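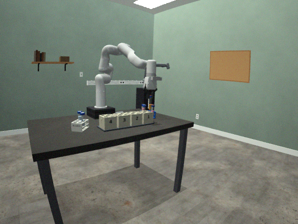 Attachment 1 — arm over the table, small bottles underneath

Ticket: order import failing, Sultano shop > Fodor stock system
Raised by: Bianka Gulyás
Assigned: Attila Virág
Priority: high

09:10 Bianka
Orders from the web shop not reaching stock since the overnight update. 18 stuck so far. Shop says "sent", stock system shows nothing. Customers already getting the confirmation email so we can't just cancel them. Tried logging out and in, tried the other browser. Same.

09:25 Attila
Looking. Can you send me one order number that failed and one from yesterday that went through?

09:31 Bianka
Failed one is 2,750. Will dig out a good one, on the phone to Rocío at the warehouse.

09:50 Attila
Got 2,750 in the import log. Rejected, reason "postcode field too long". Postcode looks fine to me. Checking the raw file.

10:05 Attila
Found it. Update has swapped two columns — county is now landing where the postcode should be. Anything with a long county name gets thrown out. Short ones go through with the wrong adress, which is worse. Please ask Rocío to hold all of this morning's parcels.

10:08 Bianka
Held. She had 2 on the trolley ready to go, pulled both.

10:40 Attila
Column order put back by hand in the import settings. Re-ran the stuck ones. 16 in, 2 still failing.

10:52 Bianka
Those two are the same customer, she typed her whole address in the county box. Fixed by hand, try agian?

10:58 Attila
Both in. Tamás has asked Ukach whether the next update will overwrite the setting. No answer yet. Leaving ticket open till they reply.

11:15 Bianka
Rocío has reprinted the labels, parcels released.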